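About Us

Hebden Paddle & Surf

We sell paddleboards, surfboards and wetsuits from a shop on Canditz Road, two blocks from the boat ramp. The racks hold 282 boards, new and used. Lessons run from May through August – five people to a group at most.

Repairs

Ding repair and fin box work are done in the back of the shop. Small jobs take two days.

Shop Clothing

T-shirts and hoodies are sold at the counter and online.

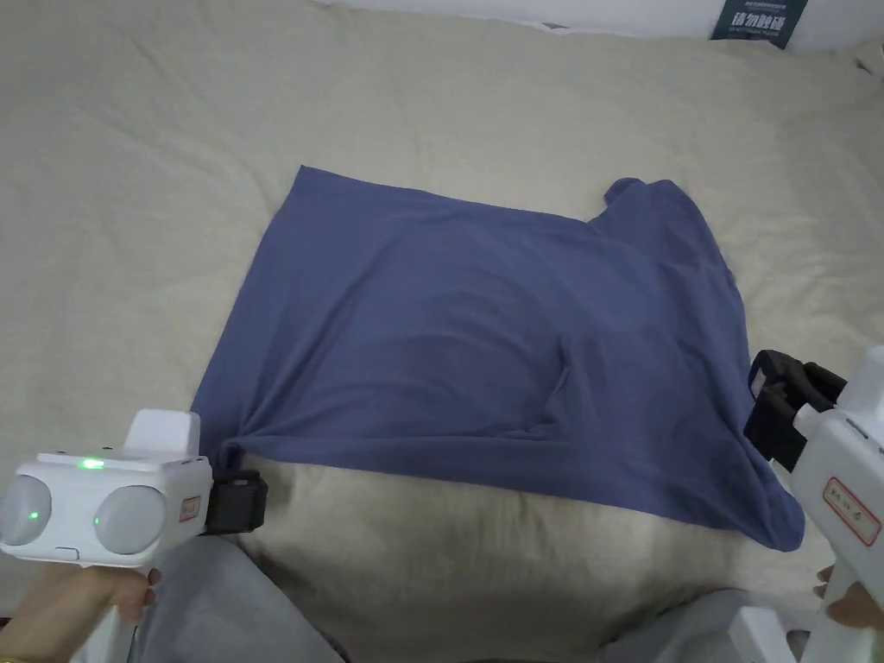 Rentals

Boards go out by the hour or the day. Paddle and leash included.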